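September 29, 2018

Spent most of today on the old desktop towers. The shop at Bornano wants the benches cleared before the stock from Pludik arrives, and the towers have been stacked along the back wall since May, so it had to be done some time. I got in early, made tea, and wrote the first asset number in the book, which was 491.

The order of work is the same for each one. Read the tag, write it down, lay the case on its side, take the panel off, look for anything obviously wrong, then deal with the drive. After that the memory, then the processor if it's worth keeping, then the power supply. The bare case goes on the pallet by the door. I used to do the memory first and the drive last, but last winter I put two cases out with their drives still in them and had to go through the whole pallet again in the cold. Drives come first now.

491 was easy. 492 had one panel screw with a ruined head and I lost twenty minutes to it. In the end I used the wide rubber band trick, which worked on the third go. 493 had more dust in it than I've seen in a long time, all packed into the cooler. I took it outside and brushed it out over the bin and still came back in sneezing.
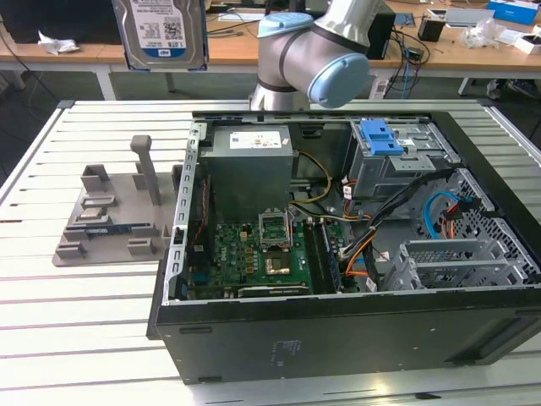 The processors are the part I take most care over. I lift the lever, open the bracket and pick the chip up by its edges, and it goes straight into a foam tray with a slip of paper giving the asset number. Fisomell buy the tested ones from us but they send back anything with a bent pin or paste left on it, and last time they sent back nearly half. I bought new cleaning wipes with my own money and must remember to put the receipt in.

Memory is less trouble. Clips back, lift, into the bag. I've been sorting by size as I go, and the small modules go in the ice cream tub. I doubt anybody will want those but they take up no room.

Stopped at one for lunch. Cheese and pickle, and the last of the plum cake, a bit dry now. It rained hard while I was eating and the drip by the window has started again. I put the bucket under it and moved the box of cables along. Rang the landlord's office and left a message, same as last time.

The afternoon was drives. They all have to be checked against the list from Alcantara, who gave us the machines, and the list is not good. It has 186 lines and several are repeated. Some give a serial number for the drive, some give the one for the case, and a few have only the word "office" in the box. I went down it with a ruler and a pencil. Where I couldn't find a match I wrote the number on a sticky label and put the drive on the left, to be asked about on the phone. I'd sooner do that than wipe something they want back.

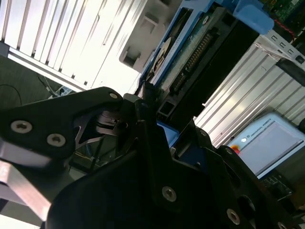
The trays are a separate nuisance. They are worth keeping because people always ring up wanting one, so each tray comes off and goes in the crate under the bench. I found a better crate for them, a long shallow one that had bulbs in it, and now they lie flat and I can see what's there. The old crate had a split corner and I've put it with the cardboard.

By four I was slow. 495 had a cable pushed so tightly behind the drive bay that I couldn't get two fingers in, and I scraped my knuckle on the edge of the metal. Not deep. There were no plasters in the tin, only the empty wrapper from one, so I used kitchen roll and tape. Plasters on the shopping list, along with bin bags and more of the small anti-static bags. We are down to one pack of 50 and they won't last the week at this rate.

Swept up before I left. I found four loose case screws under the bench and put them in the jar, and wiped down the table. The power supplies are still in a heap on the floor and want testing, but the tester needs a battery and I forgot to bring one. The bare cases are out on the pallet under the blue sheet with a brick on each corner.

Home just after six. Soup, then the washing, which had been sitting in the machine since the morning and had to go round again. My back is stiff from leaning over. I might put the table up on blocks tomorrow, if I can find four the same height. There's some old timber behind the shed that could be cut down.

Need to take: battery, plasters, the good screwdriver from the kitchen drawer, receipt for the wipes.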